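The Second Life of the Desktop

Apr 24, 2019

The first thing Izzati Krishnan shows a visitor to the Tornley works is her thumb. There's a white line across the pad of it, an old cut from the edge of a drive bay, and she is cheerfully proud of the thing. Nine years on the teardown benches will do that. Computer cases are made of stamped steel, and stamped steel bites.

She hardly ever gets cut now. Plindside, which buys retired office computers by the truckload and sells whatever still works, started putting robot arms on its benches last September, and Krishnan went from taking machines apart to teaching other machines how it's done. She has 15 people on her shift, the same number as before, and a job title (cell lead) that she still says with a bit of a grin.

The place is a pleasure to walk around if you have ever enjoyed opening something up to see how it works. Towers come in from insurance offices, school districts, a dental chain that replaced everything at once. Processors, memory and drives come out, get tested, and go back into the world inside somebody else's computer. What can't be reused is sorted for metal. 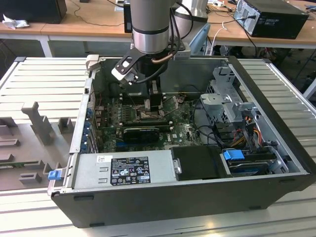 What makes the work so hard to automate is that no two jobs are alike, even when the label on the box says they are. Somebody added a graphics card in 2014. Somebody else lost a screw and used a longer one. Cables get tucked in whatever way suited the last person with the lid off, and a person reads all that in a glance. An arm has to be taught it, one awkward case at a time.

Farah Siregar does most of that teaching. She came to Plindside from Begović, a small automation shop over in Runcombe, expecting to stay for one summer and write the software for a single bench. Then she sat down beside Krishnan for a week and just watched her hands.

"She'd lift a memory module and I'd ask why she started from the left end, and she'd have to stop and think," Siregar says. "She had never needed a reason before. Half my notebook from that week is the two of us arguing about latches."

The notebook turned into a set of routines, and the routines keep growing. By the end of March the arms had worked on 1546 machines, and in 1365 of them they got through every assigned step without a person stepping in. The rest went back to a human bench, where the crew wrote up what went wrong. Those write-ups are wonderful reading, by the way. One just says "glue?? who glues this."

The processor is the part everybody gathers around to watch. It's the most valuable thing in most of the boxes, it sits in a socket with contacts fine enough to be ruined by one careless nudge, and old thermal paste can hold it in ways that surprise you.
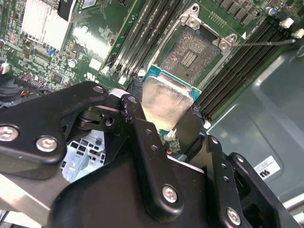 Krishnan used to do that step holding her breath, and she'd have a stiff neck by lunch. It was also the step new hires dreaded, and the reason a few of them quit in their first month. Now a new person spends the first 3 weeks beside a cell, learning what a good pull looks like before trying one by hand. Everyone still learns to do it by hand. She insists on it.

Not every change has been welcome. The old benches faced each other and people talked all day long; the cells are spread out, and for a while the floor went quiet in a way that bothered everybody. Pay was a sore point too, until the company agreed in January that running a cell counted as skilled work. And a couple of the veterans have asked to stay on the hand benches for good, taking the odd, old and broken machines the arms can't manage. They're very good at it, and there are plenty of those machines.

Krishnan herself is taking a programming class two evenings a week in Runcombe. She wants to write the next routine on her own, for laptops, which are thinner, meaner and full of tiny clips. Siregar has already cleared a shelf for the practice units, and on the morning I left the first of them were being stacked on it.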